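Trundolow: a small arm on a bench in a shared shed

README for the project and the recordings that go with it

Hi! This is the readme for Trundolow, a small desktop arm I've been building at the Kerndale shed, and for the pile of recordings I've made with it so far. I've put the build notes and the data notes in one file because I kept forgetting which one I'd written things in. If you only want the recordings, skip down to "What's in the folder".

Where it stands

The arm moves, it picks things up most of the time, and it records while it does it. It isn't pretty. The base is a chunk of kitchen benchtop I got for nothing, the links are printed, and the wiring is held down with more cable ties than I'd like to admit (I did buy proper cable chain, it's still in the bag). Version 2 of the wrist is the one I'm happy with. Version 1 had the camera hanging off the side, and every time the arm went past the vertical it dragged the lead across the elbow and pulled the plug out.

Monique Pruvost drew the new wrist bracket and I've pretty much left it alone. The file is wrist_b in the parts folder. If you print it, print it flat side down with supports only under the camera shelf, otherwise the screw holes come out egg-shaped and you'll be there all night with a drill bit.

Parts

Six hobby servos, metal gear. The shoulder one needs to be the strong one — I cooked a cheaper one there.
A 12 volt supply and a step-down board for the servos.
The controller board, which I'm calling Hattar because that's what the folder is called and it stuck.
One small USB camera for the wrist, fixed focus.
Printed parts, M3 screws, and a bit of bike inner tube glued on the finger pads for grip.
A big red stop button. Please don't skip it.

Setting it up

Clamp the base down first. I mean it, the thing will walk itself off the bench if you run the fast home routine with the base loose. Then plug in the board, then the supply, in that order. If you do it the other way round the wrist flicks hard to one side when the board wakes up, and it has a fair bit of go in it.

Run the calibrate script and move each joint by hand to the marks on the links. The marks are just texta lines. Type y when you're lined up. It saves a file with the offsets, and you want to keep that file somewhere safe because redoing it is dull. I redo mine if I've had a screw out of anything, or if the grip starts landing to the left of where it should.

The leader arm (the little one you hold) doesn't need the power supply, it runs off USB. Go gently with it at the start. There's a small lag, and if you chase it you end up wobbling all over the place.

What's in the folder

There are 268 episodes at the moment. Each one is a folder with a video from the wrist camera, a file of joint positions, and a one-line text note with the task. The tasks are all shed sort of jobs: put the washer in the tray, move the block to the other side, hand over the glue stick, push the drawer shut. I typed the notes myself, so there are spelling mistakes, and early on I wrote "block" for anything roughly square.

Episodes get stopped at 700 frames no matter what. I set that limit when the laptop was running out of room and never took it off, so a few of the slow ones end before the job's done. They're still in there. If you only want finished ones, use the list called done.txt, which I went through by hand over a couple of evenings with a pot of tea.

Things to know about the wrist view

The camera's focus is set for things at the fingertips, and the lens is wide open on purpose so I can work under the shed lights. So you get a lot of stretches where nothing useful is in view, especially on the way to and from the home position, and anything further off goes mushy. I thought about trimming all of that and decided to leave it, because I'd like whatever I train on this to cope with looking at not very much.

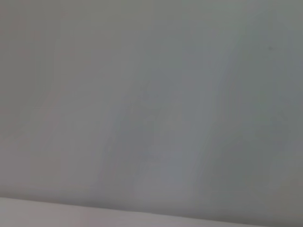

I did try one run with those stretches taken out. The loss looked nicer and the arm was worse, it would get partway over to the tray and sort of dither. I've only done that comparison the once, so take it as a hunch. If anyone has the patience to do it properly I'd love to hear what you get!

Colour is the other thing. White balance is on auto and I should have locked it from day one. You'll see greys drift a bit green or a bit pink from one recording to the next, and I haven't corrected any of it. Brightness wanders too. If your training code has colour jitter, turn it on and don't worry too much.

Training

I've been using a small action-chunking policy, nothing fancy, trained on my own desktop. 3000 steps is enough to see whether a change has broken something. It's nowhere near enough for a good grip, so don't be disappointed if it's hopeless at that point — mine just waved at the tray. The config is in the train folder and it's the one I use myself, odd comments and all.

Known problems

The gripper servo buzzes when it's holding something thick. Harmless so far.
Closing the drawer works from the right but not from the left. I suspect I only ever recorded it from the right.
The timestamps in the first lot of episodes are from the laptop clock and jump when it goes to sleep. Use the frame number.
If the camera drops out, the recorder keeps saving the last picture it had. I'll fix this.

What's next

I want a second camera looking down from above, and I've got a bracket for it half drawn under the name Plernano. It needs a taller post than I've got. I'd also like to swap the shoulder bearing, which has started to click.

I'm at the shed most Tuesday nights if you're local and want a go on the leader arm. Otherwise open an issue, and please tell me which wrist you've printed, because the offsets are different between the two.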